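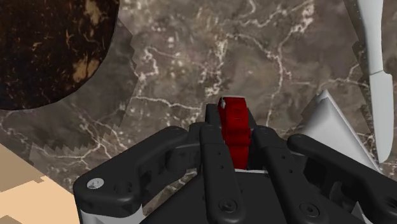 Simulated grasp check: red block held upright between the gripper's fingers, marble counter setting.

Checking a Simulated Grasp Before Release

This page sets out the procedure for approving a grasp in simulation under the Homel handling rules. It applies to all multi-fingered grippers and to every counter or tabletop setting in the Tullow library.

Before you start

Open the setting in Fivus and confirm that the gripper model matches the one named in the job sheet. Set the physics rate to 1000 steps per second. Do not change the rate during a set of trials.

Procedure

1. Load the object and record its mass and friction values in the trial log.
2. Close the fingers at the lowest force setting. Raise the force in single steps until the object no longer slips.
3. Inspect the contact points from the wrist view. A tall, narrow object should have contact on opposing sides. Contact on one side only is a failed grasp – stop and reposition.
4. Hold for 20 seconds with the arm still.
5. Check the clearance to every nearby item. Knives are treated as hazards, and the planned path must keep at least 20 mm from the blade at all times.
6. Save the view and the log under the same trial number.

Shadows and surface edges

Jagged or stepped edges on shadows and flat items are a matter of display quality and do not fail a trial. Report them separately on Form 313. Fingers that pass through the object or the counter do fail a trial, and the collision shapes must be corrected before it is repeated.

Approval

A second reviewer must read the log and sign it. The person who ran the trials may not act as reviewer. Grasps approved before the April revision remain valid until the gripper model is next updated.

See also: Løken force limits, Section 4; Naming of trial files.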